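Wrist camera framing: should the fingertips be in view at rest? (trying to write a station standard)
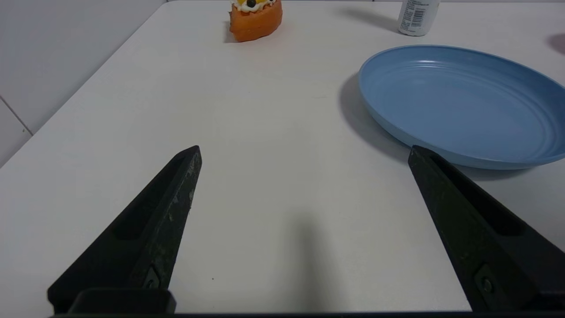 Wrist view, gripper open, plate and cake task

benchtop_ray
Posted 4:10 PM

I'm writing the recording rules for our tabletop stations at the Natville site and I'd like to settle camera framing before we bring up more arms. The view at the top is what I'm proposing as the reference. Both fingers in the picture with the gripper open, both tips visible, bench showing between them.

Draft so far:

Section 3.1 Both fingertips must be visible with the gripper fully open.
Section 3.2 A strip of the gripper body stays visible along the bottom edge.
Section 3.3 Camera bracket is checked against a saved reference view at the start of each shift.
Section 3.4 No session is recorded if the check fails.

Our old rule only said "camera securely mounted." We had 753 episodes last quarter and threw out 30 of them when a bracket had slipped and one finger had drifted out of view. Everyone involved had followed the rule as written.

Looking for objections before this goes in the binder.

oddparity
Posted 4:32 PM

3.1 is fine. I'd go further and require the tips to land inside a marked zone on the monitor. "Visible" is too loose. A tip that is barely in view at the side is visible and still useless when the fingers close on something.

We tape a clear sheet over the monitor with the two tip positions drawn on it. Takes ten seconds to compare.

mk_fixtures
Posted 4:51 PM

I don't agree with 3.2. You're giving up the bottom of the picture to look at your own hardware. The arm's position comes from the encoders. The camera should be looking at the work. In your own reference the plate runs out of view on the right and the cake is clipped at the top. Tilt the camera up a little and you'd have more of both.

benchtop_ray
Posted 5:05 PM

mk_fixtures — the fixed camera covers the whole bench. The wrist camera is there for the last few inches. I don't mind losing part of an object at rest if I can see both tips when they close.

The strip at the bottom is how we catch a slipped bracket. The gripper body doesn't move relative to the camera unless something has come loose. If the bar is tilted or missing, you stop.

mk_fixtures
Posted 5:14 PM

Then write that as the reason and put a limit on it. As it stands somebody could aim the camera straight at the gripper body and pass 3.2.

benchtop_ray
Posted 5:20 PM

Fair. I'll change it to a narrow strip, with the reference view deciding what narrow means.

halfstep_tam
Posted 5:48 PM

What I notice is the light. There are shadows from the plate and the bottle, plus one on the table between the fingers from the gripper. None of your four sections says anything about lighting.

At Rurkmont we had two stations with the same bench and the same objects, and the policy trained on one did poorly at the other. One had a single lamp off to the side and the other had overhead panels. We now write down the lamp position and require the blinds closed.

oddparity
Posted 6:02 PM

Writing it down, yes. Requiring the same light everywhere, no. If every station has identical shadows you've trained for identical shadows. I'd rather have the lamp in one of several approved positions and have it logged per session.

halfstep_tam
Posted 6:09 PM

I said record it and close the blinds. I didn't say one position for all. Daylight is the part you can't log in any useful way, it changes while you're working.

oddparity
Posted 6:11 PM

OK, then we agree.

quietservo
Posted 6:40 PM

Question about the bottle. Is it part of the task? It has a printed label and a barcode on it. Our rule is that nothing with a readable label goes on the bench unless it's on the object list, partly for privacy review and partly for safety. If it's cleaner it should not be there during a run at all. If it's a task object it should be on the list.

benchtop_ray
Posted 6:58 PM

We have an object list but no rule about things that aren't on it. I'll add one: anything on the bench at the start of an episode is either on the object list or logged as a distractor.

mk_fixtures
Posted 7:15 PM

Ban it or allow it. "Logged as a distractor" turns into a free text box and people will type "stuff." I have seen that in a real log.

quietservo
Posted 7:22 PM

Use a pick list. Ours has a fixed set of distractors with ID numbers and it works. Cleaning supplies are not on it. Those have a shelf outside the arm's reach, and the operator confirms the shelf before enabling motors.

longreach_d
Posted 8:03 PM

Coming at this from maintenance. The left finger has scratches and dust specks along its top edge. I wouldn't pull it for that, but does your standard say when fingers get cleaned or replaced? We run the Longo pads and wipe them every shift change. Marks on a finger are in every wrist image you take, so if you swap to a new pair halfway through a dataset, that's a visible change and should get a log line.

Also check the finger screws. We put a paint mark across each screw head and the finger. If the mark is broken, you torque it and note it. A loose finger looks a lot like a slipped camera on the monitor, and people will waste time adjusting the bracket.

benchtop_ray
Posted 8:20 PM

That's useful. We clean weekly and don't log swaps. Paint marks are going in.

mk_fixtures
Posted 8:34 PM

How long is this start-of-shift check now? Tip zone, body strip, lamp, blinds, shelf, pick list, finger wipe, paint marks. If it passes five minutes people will sign it without doing it. Lakolis had a checklist two pages long when I was there and it was always complete and always wrong.

longreach_d
Posted 8:41 PM

Split it. Tip zone and shelf before every session. The rest once per shift. We ran 622 sessions that way and I had 2 where the sheet was signed and the item clearly wasn't done.

mk_fixtures
Posted 8:47 PM

I could live with that split. I still think 3.2 wastes pixels.

benchtop_ray
Posted 9:12 PM

Revised draft:

3.1 Both tips inside the marked zone, gripper fully open. Every session.
3.2 Narrow strip of gripper body along the bottom, matched to the reference view. Every shift.
3.3 Lamp in an approved position, position logged, blinds closed. Every shift.
3.4 Only listed objects and pick-list distractors on the bench. Cleaning supplies on the shelf before motors are enabled. Every session.
3.5 Fingers wiped, paint marks intact. Every shift. Finger swaps logged.
3.6 A failed check means no recording until it's fixed and initialed.

mk_fixtures, your objection to 3.2 is noted in the margin with the date we review it, which is December.

halfstep_tam
Posted 9:30 PM

3.6 — initialed by whom? If it's the operator who failed the check, I'd want a second person.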